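Larnton Table Scraps, README

Last change: 2/1/26
Kept by: Şükran Akyol
Checked by: Kendra Pelletier

What is in this collection

Larnton Table Scraps is a set of 2,282 still pictures about one small kitchen job: dealing with leftover food bits at a table with a waste bin on it. We collected it for the Nartey project, which studies how people handle small scraps at home and in shared kitchens. The pictures are sorted into 4 folders, and 870 of them have a written note beside the file. The others have only a file name and a folder.

I wrote most of the notes myself. English is my third language, so please tell me when a word is wrong. I prefer a simple word to a beautiful one.

The table and the things on it

The setting is plain. A square table in light wood stands on dark gray carpet. In the tabletop there is a round gray hole for cables. Please do not label this hole as a plate, a lid or a coaster. Kendra found this mistake in the first version of the labels and it took us a long evening to correct it.

The bin stands on the table and not on the floor. It is round and dark gray, and the bag inside it is folded over the rim, so a large part of the bin is hidden. The label "bin" includes the bag. If you need the bag alone, use the label "liner".
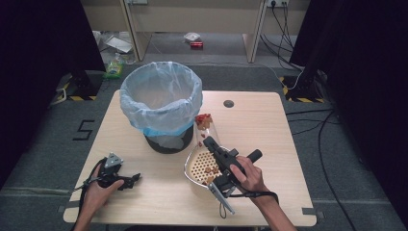

Folder "strainer": bin with liner, clear cup with red and orange food bits, strainer with a few small pieces in it.

Names of objects

The names gave us more trouble than anything else. An object with a perforated bottom can be called a strainer, a sieve or a scoop, and from some angles it is hard to choose. We decided that the label follows what the annotator sees in that one picture. For this reason two pictures from the same table can have different names for the tools. If this is a problem for your work, join the labels "strainer", "scoop" and "dustpan" into one label, "tool with holes or tray". The file names_joined.txt does it for you.

For the food we use only "food bits" and a color. We do not write which food it is. In an older version I wrote "carrot" many times, and later I was not sure of it, so I took it out everywhere.

Small pieces that stick to the side of a cup or a tool are labeled too, but as one group. Please do not count single crumbs with these labels, they were not made for it.
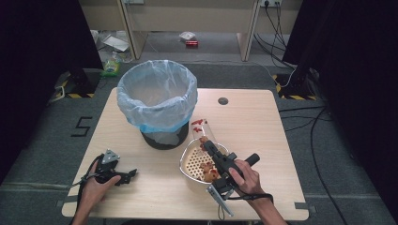
Folder "scoop": brown food scraps on a white grid with holes, red fragments on the clear plastic, bin behind.

How the notes are written

Each note has one or two sentences and says where the food is in the picture: in the cup, on the tool, on the table or in the bin. When the inside of the bin cannot be seen well, the note says "bin not clear". It does not say that the bin is empty. The notes do not say what happens next.

Known problems

Clear plastic on light wood is difficult. The edges of the outlines are not exact there, and we think they can be wrong by the width of a finger.

The liner looks almost white in some pictures and light blue in others. We kept one label for both.

The folder names were chosen early and are not perfect. We did not change them, so that the old links on the Eris server still work.

Use and contact

You may use the pictures and notes for teaching and study. For other use please write to Trurent first. Corrections to labels go to Kendra, corrections to my English go to me. The next version is planned for March.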